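List Home | Archives | Search | Subscribe | Log In

[costing-list] Standard cost variances when the batch size changes
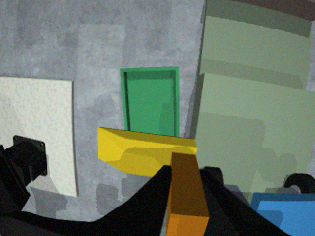 Re: Standard cost variances when the batch size changes

Ifeanyi Haruna wrote:

> We run standard costing at the Drevstead plant and reset the
> standards every May. The Treso line was set up with a batch size
> of 100. Sales now wants smaller orders and we are mostly running
> batches of 14. Labor efficiency variance on Treso has been
> unfavorable every month since the change. The supervisor says his
> people are working at the same pace as before. Do I change the
> standard now or wait for the reset?

Ifeanyi,

I would leave the standard alone until the reset and split the variance. Setup time is probably sitting inside your labor hours per unit. When the standard was built, one setup was spread over 100 units. Now the same setup is spread over 14, so the hours per unit go up even if run time stays exactly where it was.

We had this with Rebelo. Setup took 2 hours per batch and was buried in the unit rate. One month the report showed an unfavorable variance of $1,526, and when we pulled the setups out, more than half of it was batch size. The rest was overtime premium coded to the wrong account.

What I did:

1. Got the count of setups from the production log, not from the cost system.
2. Multiplied the extra setups by standard setup hours and the standard labor rate.
3. Reported that on its own line as a batch size variance and left the remainder as efficiency.

At the reset we took setup out of the unit standard and made it a batch charge. Enell was done the same way the year after.

Check your overhead too. If you apply it on direct labor hours, find out whether setup hours are in the base. Ours were on one line and missing on the other.

Does your system let you post a charge per batch, or only per unit?

Previous message | Next message | Thread index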